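Small Meeting Rooms Should Be Priced by the Hour

Opinion

The Wiltik building in Grollodville has 241 desks and a meeting room policy that fits on one page. Rooms are free to tenants, bookable up to two weeks ahead, and released only if the person who booked them remembers to cancel. The policy is simple to run. It also produces a building in which every room is reserved and many of the reservations go unused.

I went through the booking log for one quarter. It holds 3,000 reservations. Of these, 564 have no matching door entry in the first half hour. A room in that state is lost to everyone for the full slot, which is usually an hour and sometimes a whole morning. Recurring bookings account for most of the loss. A team sets up a weekly call in May, the project ends, and the booking continues until the calendar runs out.

The usual answer is to build more rooms. Dulldale did this two years ago by converting part of its open floor, and its log shows the same pattern at a larger size. Added supply at a price of zero is absorbed by added reservations.

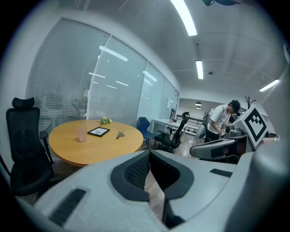
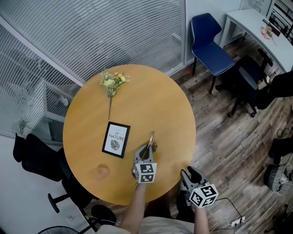

A small room with a round table.

An hourly charge does not need to be high. Its purpose is to make the person holding a recurring booking look at it once a month, when the invoice arrives. A fee of 2 dollars an hour would be enough for that. It should be billed to the team, with no charge if the room is released the day before, and the income should be credited against the shared service fee so that total rent stays level.

Chantelle Sibiya, writing in the tenant newsletter, objects that a fee will push short conversations back onto the open floor. The objection is fair, and it applies mainly to the smallest rooms. I would leave the first thirty minutes of any same-day booking free. Short, unplanned use is what those rooms were meant for, and it is the use that the present rules crowd out.

Automatic release by motion sensor is the other common proposal. Ó Dubhghaill, the firm that manages both sites, prefers it. Sensors do recover the room, but only after the slot has started, when the people who needed it have already made other plans. They also leave the forecast wrong. A manager reading next week's calendar still sees a full building and still asks for more space.

The fee can be tested on one floor for one quarter. If the share of unused bookings does not fall, it should be dropped.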